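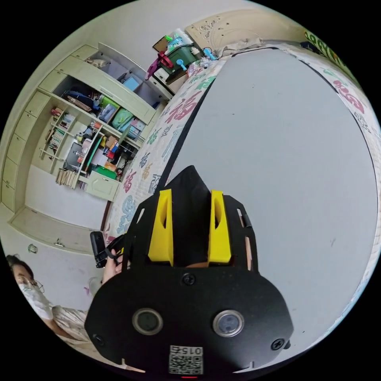 Hand-held gripper number 015, with its yellow fingers, over a white work surface.

Software Engineer, Perception and Tooling
Zuralier – full time, permanent

Zuralier writes software that turns hand-held gripper recordings into training data for robot arms. We are looking for an engineer to join the perception group, which is currently five people.

What the job is

Our recordings come from fisheye cameras mounted on grippers and carried by people in ordinary rooms. From each recording we need the path of the gripper through the room and the opening of the fingers at every moment. The arm controller, Kubiak, then learns from the result. You would own most of the steps in between.

In the first few months you would work on:

Camera calibration. Every gripper has its own lens parameters and these drift after knocks. At present we recalibrate by hand and want a routine check that flags a bad unit before its recordings go into the store.

Tracking. Our tracker, Gindia, copes well with cluttered shelves and printed fabric. It is weaker over large plain surfaces, such as a white table close to the lens, and loses its position on fast turns. We want fewer recordings thrown away for this.

Finger opening. We read this from the coloured fingers in the picture. It goes wrong in poor light and when a hand covers one side.

Tooling. Flever is the browser viewer our reviewers use to accept or reject recordings. It is slow to load anything over 20 minutes and the search is basic.

What we need from you

Good C++ and Python, and code you can show or talk us through. Solid knowledge of camera geometry, including wide-angle lens models. Some experience with visual-inertial tracking or a closely related problem. You should be comfortable reading other people's code – much of the tracker was written before the present group joined.

Useful but not required: ROS 2, GPU programming, web front-end work, or time spent running real robot arms.

Hours and place

The post is based in our Cardiff office, with up to two days a week at home. Core hours are 10am to 4pm. You get 25 days' leave plus bank holidays, and a pension.

How to apply

Send a CV and a covering note of no more than one page to Mabli Bevan, who leads the group, using the form on our jobs page. Applications close at the end of April. There is one video call, then a half day in the office working on a short tracking problem with two of the team. We pay travel costs up to £100.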